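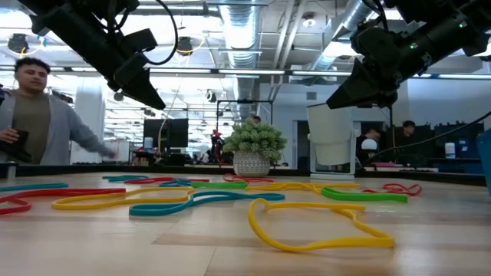 # Rubber bands, week two of the gripper bake-off

Feb 23, 2018

Wiremu Hinds in the grey cardigan, hand out over the table, and the two arms hanging down with a different gripper on each. The pointy wedge is on the left and the angled fingers are on the right. I like how calm the plant looks!

Hello again to everyone who followed along with the sock photos. Jolene Bolger asked me to keep the gallery going for the bands, so I have, though I've been lazier with the camera and chattier with the writing (sorry, Jolene). If you're new: we've got four weeks to choose one style of gripper for the sorting bench. We're trying the two Dorier ones, a wedge and a pair of angled fingers, and both arms are being run from the same Listau controller. Huia Tamihana does the sums. I set things out, take notes and get told off for leaning on the table.

Why rubber bands? Well, we wanted something thin and flat that won't lie the same way twice, and Kylie Hapeta had a bag of the flat coloured sort in her desk. Socks were too kind to us. You can grab a sock nearly anywhere and come away with a bit of sock. A band lying flat on bare wood gives you hardly any height to get hold of, and if you come down a hair too low you press it into the table and just push it along.

## What we ask it to do

The job is dull to describe and really quite gripping to watch (I'll leave that pun in, Heather). Pick up a band of the colour asked for, lift it clear of the table, put it down in the tray. It has to be only that band, too. Bringing a friend along counts as a miss, which I think is harsh but I was outvoted.

The rules we settled on after a long and slightly grumpy Monday:

- Throw the bands down, don't arrange them. I kept making tidy patterns without meaning to.
- Both grippers get the same speed and the same squeeze.
- If a band pings off the table, the go counts as a miss and you fetch the band.
- Wipe the tips at every break.
- The plant and the lamp stay where they are all week, so the cameras always have the same things at the back of the table.

## Wedge or fingers?

I came in fairly sure I'd love the wedge. It has that nice narrow end and it looks as if it should slide under anything. On bands that curl up off the wood it's lovely, it just nips the raised edge and off you go. On a long loop that's lying properly flat it gets fussy, and you have to be very good about the height. Huia had it set a touch low on the first morning and we spent an hour or so politely shoving a band about.

The angled fingers look clumsier to me but they're much more forgiving. They come in at a slant, pinch the band from both sides and make a little hump of it, and then they've got something to hold. Where they fall down is a tangle. If two colours are wound round each other they'll happily take both, and then we're back to my argument about bringing a friend.

Heather Quinlan thinks we should stop treating it as a contest and put one of each on the bench. She may be right. It would mean keeping two sets of spares, though, and Kylie went a bit quiet when it was mentioned.

## Down at table level

We've also been swapping cameras about, and I've been surprised by how much that matters. The Bovero is our usual one. The Vallejo is smaller, so we can tuck it in low, and it sees the little lifts and curls that are almost invisible from higher up. From above, a band that's standing on its edge and a band that's flat are both just a coloured line!

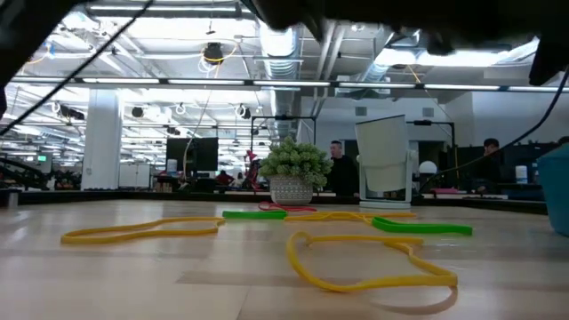 *Bands from very low down, gripper looming over the top. Look at the shadow under the big yellow one.*

I'm fond of that view. You get the twist in the nearest yellow band, and the other bands look smaller as they go back towards the plant, down to a little red curl. It also shows the snag with going low, as the gripper blocks a great chunk of the view and you get a lot of ceiling for your trouble. Wiremu wants to run both cameras together and let the low one have a say only about height. Huia has started on it but the two don't agree yet about where the table is, so that's next week's headache.

## Numbers, for those who like them

Huia's tally for the bands stands at 2595 goes, wedge and fingers added together, and 1810 of those were clean picks. I've promised not to put the split between the two up here until the tangles have been done again with the wedge set at its proper height. It wouldn't be fair on the poor thing otherwise.

A few odds and ends from my notebook:

- Long narrow loops are worse than round ones for both grippers. Aim for the bend at the end and it goes much better.
- Letting go is harder than picking up. Bands cling to the tips, and a small shake over the tray helps.
- Cables! Tie them up before you start, then check them again after lunch.
- The Listau lets you save a set of moves under a name, so please use names that mean something. We've currently got "try", "try2" and "jolene no".

Next up is string, if I can get Kylie to agree to it, and after that a small pile of washers. We're meant to pick a winner in April. If you want to come and have a go at beating the wedge with a pair of tweezers, ask Jolene for a slot. Wiremu has the best time so far and he's being unbearable.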